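Open Day at the Purkix Plant in Grinden: Notes for Anyone Thinking of Applying
2/3/25

I'm in my last year of a mechanical engineering degree, and I've been reading job ads for months. Every one of them wants "plant experience," so when Purkix opened its Grinden site to students and job seekers I signed up the same evening. The bus from Beltmont took longer than I'd planned for and I still got there early! 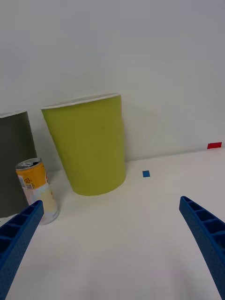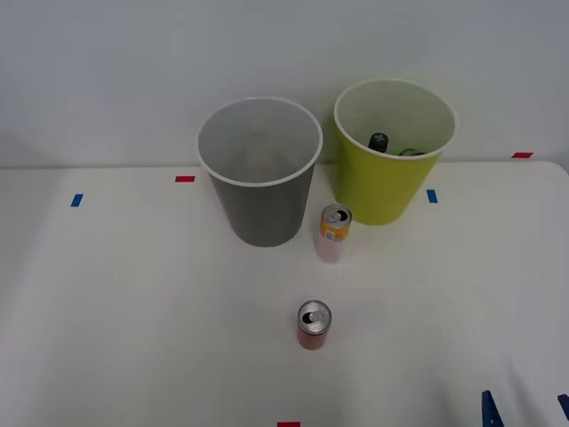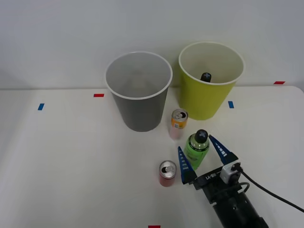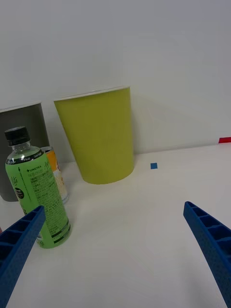 Two big cups, one gray and one yellow-green, and drinks on a white table.

Check-in was quick. They gave us safety glasses, ear plugs and a visitor badge, and split us into groups by the kind of job we were interested in: design office, quality, maintenance or production planning. I picked quality, mostly because I like measuring things, and I'm so glad I did.

The plant makes housings and brackets for pump makers, and our guide said nearly 2,000 parts leave the building on a normal shift. You feel that on the floor. There are carts moving all the time, and the milling area is loud even with ear plugs in. What surprised me was how tidy it was. Each station had its drawing clipped at eye level, with the revision letter circled in red, and the operators we met could tell us which dimensions on it mattered most and why.

The best part of the day was the inspection room. We each got a bracket, a caliper and a drawing, and had to fill in a check sheet with 4 dimensions. I've used a caliper plenty at school, but I'd never been asked to do it with a real tolerance and a person waiting for the answer. My first bore reading was off because I was holding the jaws at a slight angle. The inspector showed me how to rock the tool gently until I found the true reading, and then let me do the whole sheet over. I could have stayed in there all afternoon.

After lunch (soup and sandwiches, very good bread) we had a talk from the hiring team. I wrote down as much as I could:

They take on junior engineers twice a year, and the next group starts in September.
Any engineering degree is fine. Industrial and mechanical are the most common, but they have people from chemical and electrical too.
The interview includes a short drawing test. You get an exploded view and a parts list and have to match them up, then explain how you'd put the thing together.
Spreadsheet skills matter more than I expected. New hires in quality spend the first weeks building and cleaning up inspection reports.
Shift work is possible in production, less so in the design office.

Someone asked if you could move between departments later, and the answer was yes, after 2 years. One of the people on the panel had started in maintenance and was now in planning, and she was great about what she missed (the machines) and what she didn't (the night calls).

There was also a table from the Benavides training center, which runs evening classes in drawing reading and measurement. I took a leaflet. The class is 4 evenings long and they lend you the tools, so I'm going to try to fit it in before exams.

A few tips if you go to the next one. Wear closed shoes with a proper sole; a couple of people in sneakers had to stay behind the yellow line for the milling part. Bring a printed resume even though they say you don't need one. And ask the operators questions! They were patient and funny, and I learned more from them than from the slides.

Parking is behind the north gate, and the bus back to Beltmont stops right across the road. I sent in my application that night.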